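Packing Layout for Molded Shell Parts in Returnable Bins
Project report, Packaging and Materials Handling
Elikem Sulemana, Ildikó Kocsis
Submitted October 1, 2023

2. Problem

Perero ships molded black shells from its Jeltside site to the assembly shop at Painemal. Until August the shells traveled in single-use cartons, each part in its own bag. The cartons were replaced with translucent plastic bins that go back and forth between the two sites. The bags were dropped at the same time, and scuff marks on the gloss surface went up.

Perero gave us 244 inspection records from the first weeks of bin use. Most of the marks were on the flanks of the part, at the widest point. Very few were on the central ridge. This suggested contact between neighboring parts in the same bin, and we left stacking and lid clearance out of the study.

3. Layout

We tried two layouts. In layout A the parts lie across the bin with the points alternating left and right. It uses the floor area well, but the tapered walls press on the pointed ends, and the part in the middle can only be lifted after one of its neighbors is out.

In layout B the parts lie parallel with all the points the same way, three to a bin, and the widest part goes at one side. Brown cardboard pieces are placed under and between the parts. The spacers were cut from the old cartons with a utility knife, so some still carry print. Flutes run along the length of the strip; strips cut the other way folded at the first insertion. 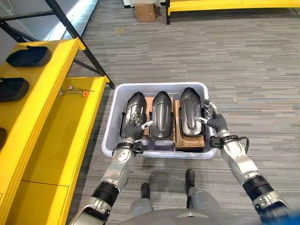 Kocsis objected at the design review that cardboard against a gloss surface is itself a source of scuffing, and that a strip standing between two shells will shed dust from its cut edge after a few trips. She asked for foam in the same positions as a comparison. Sulemana's position was that foam would have to be bought and glued, and that Painemal had asked for spacers it could throw in the paper recycling. We ran both.

4. Test

Each bin was packed, closed, and carried on a hand cart over a fixed loop that included the dock plate and the expansion joint in the corridor. One run was 20 loops. Parts were wiped before the run and inspected after it under a desk lamp, with the lamp at a low angle to the surface. We made 5 runs per spacer type and 5 with no spacers.

With no spacers, marks appeared on the flanks in every run. With cardboard, flank marks were limited to one run, in which a strip had slipped below the widest point of the part. With foam there were no flank marks, but in two runs the part stuck to the foam and the pad came out with it. Edge dust was found in the cardboard bins as expected. It wiped off with a dry cloth and left no mark we could find.

Packing time for layout B was 26 seconds per bin with the spacers already cut. We did not time the cutting.

5. Recommendation

Use layout B with cardboard spacers. Strip height should be taken from the widest point of the part plus a margin, and not from the height of the ridge as in our first drawing. The lower piece should extend past the part toward the near wall to stop it from sliding forward. Replace strips when the cut edge is soft.

Open items: humidity at the Jeltside dock, and the label position on the Cludinora bin, which has a different rim.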